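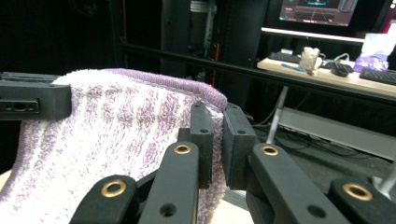 Bevbridge, September 15, 2022

The student project at Bevbridge has one subject this term: towels. "Cloth has no fixed shape, so every grasp is a new problem," says Rakiya Briggs, who leads the group.

The fingers are matte black with brass bushings at the pivots. Damián Montecinos drew the linkage. "The pads have to stay parallel as they close," he says. "If they tilt, the hem slides out."

Students work the grippers by hand and aim for the stitched edge — it is firmer than the pile. The target is 105 recorded grasps per student. Briggs wants the corners done again before December. "We have too many clean ones," she says.
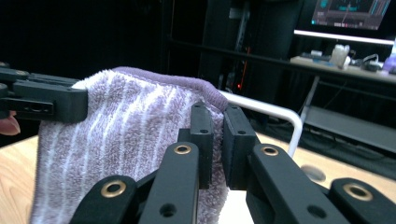 Next term

Montecinos plans a narrower pad. "I would change one part at a time," he says. The striped towel stays.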